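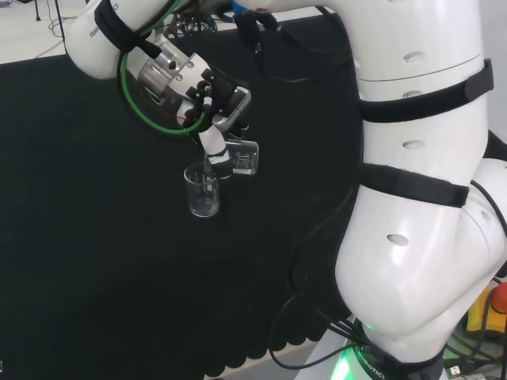 Are the markings on the side of a beaker accurate enough for measuring out a liquid?

They are a guide only. A beaker is suitable for holding, mixing and pouring, and where a procedure states a volume the liquid should be measured in a cylinder or a pipette before it goes into the beaker.

SKEDONACH LABORATORY USERS GROUP
Minutes of the meeting held on 20 Feb 2026 in the Telness Room

Present: the Chair, the Secretary, the Laboratory Manager, the Stores Officer, the Safety Adviser and two representatives of the bench users.
Apologies were received from the Estates representative.

1. Minutes of the previous meeting
The minutes of the January meeting were agreed as a correct record, subject to one correction. Under item 4, "flasks" should read "beakers".

2. Matters arising
2.1 The wording on beaker markings, requested in January, had been drafted by the Laboratory Manager and was approved. It is given at the head of these minutes and will be added to the bench notes.
2.2 The replacement drying rack had been delivered but not yet fixed to the wall. Carried forward.

3. Glassware
3.1 The Stores Officer reported that 21 beakers had been withdrawn since the last stocktake, most of them for chipped rims. The group noted that a chip at the spout was easily missed, and asked that rims be checked before a beaker is filled as well as at washing up.
3.2 A quotation of £1,273 had been received from Tseng for glassware of all sizes. A second quotation, from Stornon, came to £682 but covered beakers only. Members felt that the two could not be compared as they stood. The Stores Officer was asked to obtain a beakers-only price from Tseng.
3.3 It was agreed that plastic beakers would not be bought as a substitute at present. One bench representative asked for her preference for glass to be noted, on the grounds that the plastic ones in the preparation room had gone cloudy.

4. Pouring between beakers
4.1 The Safety Adviser presented a revised note on pouring. The receiving beaker should stand upright on a level part of the table, clear of the edge. The beaker being poured from should be tilted gradually, with its rim over the open mouth of the other, and should not be left tilted between pours.
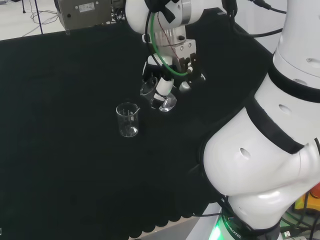 4.2 Members discussed whether the note should require a glass rod to be used for every transfer. The Laboratory Manager considered this excessive for water. It was agreed that the rod would be required only where the procedure called for it.
4.3 The note was approved with the words "where practicable" removed from the second paragraph.

5. Table coverings
5.1 The use of black cloth on tables was considered. Clear glass was thought easier to see against it, but a fold under the base of a beaker could make it unsteady. Cloths are to be smoothed flat before glassware is put down.
5.2 The Safety Adviser asked that cloths should not hang so low at the front that they could be caught in passing. Agreed.
5.3 Laundering of cloths to be charged to the general budget until the end of the financial year.

6. Labelling
Nearly 23 metres of label tape remained in stores. No further order was needed. Members were reminded that a beaker of clear liquid left standing must be labelled, including where the liquid is water.

7. Any other business
The cupboard beside the sink was reported to be sticking again. The Secretary will raise this with Estates.

Actions
Stores Officer: revised quotation from Tseng (3.2)
Safety Adviser: issue the pouring note as amended (4.3)
Laboratory Manager: update bench notes (2.1, 5.1)
Secretary: drying rack and cupboard (2.2, 7)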